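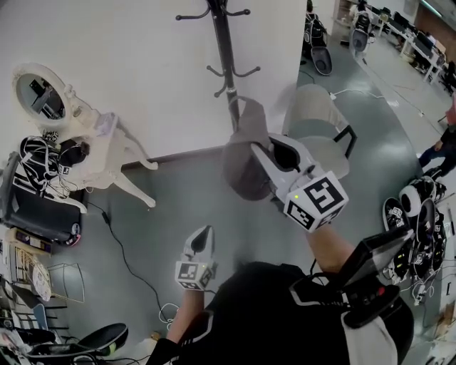
Week 5: Testing solid catalysts, and why you shouldn't believe the first number

Read before the tutorial. Bring the Demero data sheet and a calculator. The material on infrared spectra of adsorbed species has moved to next week.

1. What is being claimed?

Most catalyst papers make one of three claims: it is more active than the old one, it is more selective, or it lasts longer. Often all three turn up in the abstract and only the first is properly measured in the body. Go to the experimental section before you look at any plots. If you can't find the mass of catalyst, the flow rate, the feed composition and the bed temperature, you can't check the activity, and neither could the referees.

"Conversion" by itself tells you very little. Double the catalyst in the tube and conversion goes up. A bar chart comparing conversions at different space velocities compares the operators' choices as much as the materials.

2. Rates need low conversion

We usually treat a small fixed bed as differential, meaning the gas composition hardly changes from inlet to outlet. That assumption is fair below 10 per cent conversion for most of the reactions in this unit. It gets shaky above that, and at 20 per cent you should be integrating along the bed. Reactions with strong product inhibition can go wrong much earlier. Methanol synthesis is one to watch, as the water made along the way slows some copper catalysts noticeably.

Near equilibrium it is worse. Two catalysts that both reach the equilibrium conversion will look identical even if one is far better. I have seen this presented as proof that a cheap material "matches" an expensive one. Work out the equilibrium conversion yourself. It takes a few minutes with tabulated free energies.

3. Transport, the usual suspect

A measured rate is only a chemical rate if the gas gets to the surface, and heat gets away from it, faster than the reaction proceeds. Two quick checks:

External transport. Change the flow and the catalyst mass together so that contact time stays the same. If conversion changes, the film around the particles is probably interfering. The reverse doesn't strictly hold. At the very low flows used in the Adden microreactor, the film coefficient barely responds to velocity, so a flat result may mean the test was too feeble to see anything.

Internal transport. Crush the pellets, sieve to a smaller fraction and run again. If the rate per gram rises, the pores were limiting. Then keep crushing until it stops rising, watching the pressure drop.

A low apparent activation energy is a warning sign. When pore diffusion is strong, the apparent value falls to roughly half the true one. Plenty of authors have reported that half value and credited the new support. 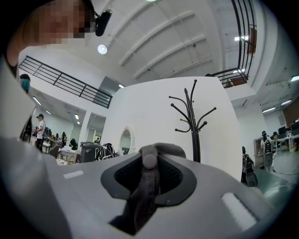
Grey strap with a button-like knob, draped over the socket of the hand-held gripper.

4. Per what?

Rates per gram are honest but hard to compare across loadings. Rates per surface metal atom (turnover frequencies) are better, provided the site count is any good. For copper the common method is nitrous oxide titration, which assumes a fixed ratio of surface copper to adsorbed oxygen and assumes the oxidation stops at the top layer. Push the temperature up a bit and it doesn't stop. On zinc-promoted samples, partly reduced zinc oxide may take up oxygen as well, and then you have counted something that isn't copper.

So when a turnover frequency is quoted to three figures, ask where the third came from. Often the second is doubtful too.

5. Stability

Beware the flat line at full conversion. A bed with spare catalyst can lose activity from the inlet end for a long time before the outlet analysis shows any change. The Grimance handout claims "no deactivation over 1,000 hours" on exactly this kind of run. It may well be a stable catalyst - the experiment simply can't tell us. A useful stability test is run at partial conversion, with the carbon balance reported throughout.

6. Blanks

Run the empty tube. Run the bare support. Run the diluent, if you used one. Steel walls can be quite good catalysts when hot, and the old Rácz rig had a thermocouple sheath that made methane on its own.

Tutorial problems

Using the Demero sheet, find the runs where the differential assumption is defensible. Give your cut-off and say why.

Plot log rate against reciprocal temperature for both sieve fractions. Does the slope change? Over what range would you trust it?

The sheet gives a turnover frequency with no site-counting method. Write a short paragraph on what you would ask the authors for. "More characterisation" earns no marks.

Answers are due at the start of the tutorial, on paper, with units.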